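Players wanted for the Prinulton map campaign

2 min read

Hi all, Kamlesh Dwivedi here. I'm looking for six more players for a narrative wargaming campaign, and I'd love to get people who have never done one before (veterans too, of course, I'm not picky!).

We're using Dernex, which is a 28mm sci-fi ruleset that Bok-nam Gil and I have been tinkering with for ages. If you can play any big skirmish game you'll have it down by the end of turn two. Starting forces are 400 points, with one vehicle allowed, and you can grow up to 1356 by the last phase if you manage to hang on to your supply towns. Any miniatures are fine. Proxies are fine. Bare plastic is fine for the first month, and after that I'd like to see at least a base coat on your commander.

The map is the river country around Pilell, and three factions are already taken: Maribel Quispe has the mining guilds, Nilton Benavides has the border militia, and I'm stuck running the tax collectors again. Jocelyn Paquette is our referee and her word on line of sight is final, so please don't email me about it.
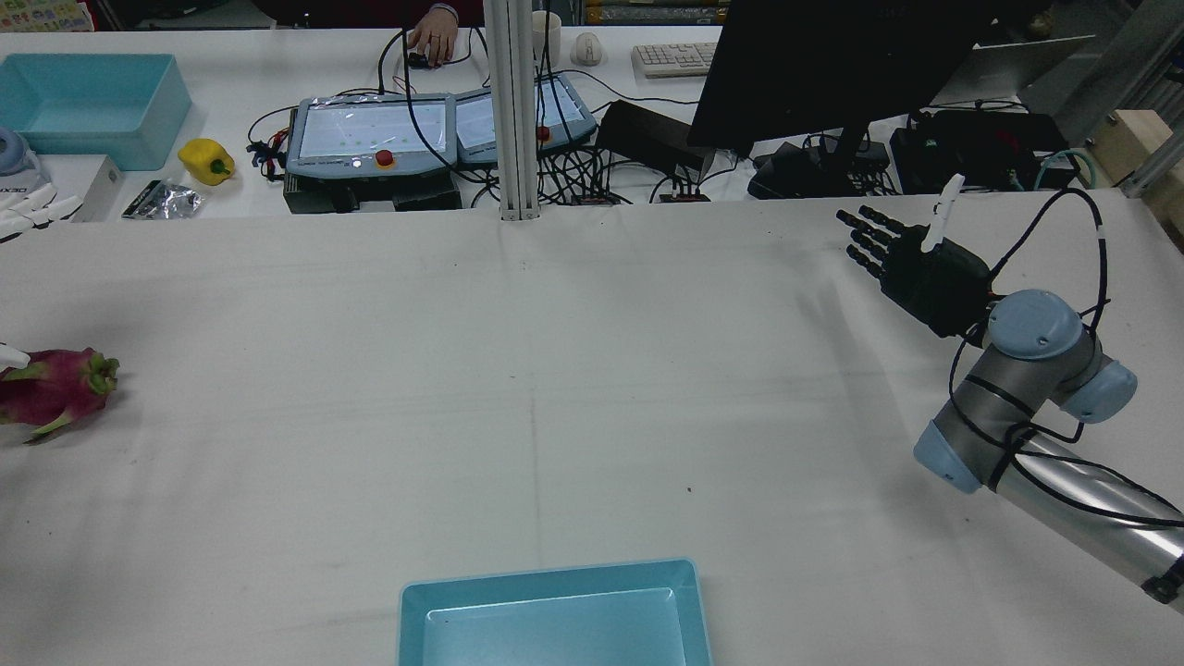 You'd need to get in one game every two weeks and send me your orders before the map turn closes. Orders can be two lines long, but if you want to write me a whole dispatch from the front, please do, I read every one! There's no fee, just bring dice and a tape measure.

To sign up, message me with your name, the army you'd like to bring and which evenings you can play. Sign-ups close May 22, 2018, and I'll send out the map and the starting towns that same night.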